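Laundry cell notebook, Clukmont site
May, entry started 07:45 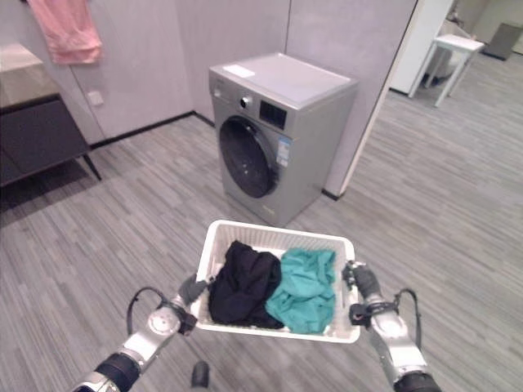

Both grippers on the basket, one black garment and one teal, front-loader ahead.

What a good month! Log stands at 3,573 basket carries on the Handadix arms, and the early shift has stopped hovering. So-yul used to do every lift herself, 100 on a heavy day, and her wrists knew it by lunch. Now she sorts and checks pockets, and she's begun writing the stain notes we never had time for (they're brilliant, read them).

The change I didn't see coming is the talking. With the arms carrying, people stand at the sorting bench together and chat, and two of the stain tricks came straight out of that.

Less good: the wait. A person drops a basket and walks off, the arms need 45 seconds to let go and back away, and Frauke Hollmann's crew feel they're being held up. Fair point. She wants a say in the order of jobs, so I've given her the Kallix login.

To do: grip pads were due at 3,000 carries, order from Najafi. Ask So-yul whether she wants the afternoon loads switched over as well, or kept by hand. She likes folding to the radio.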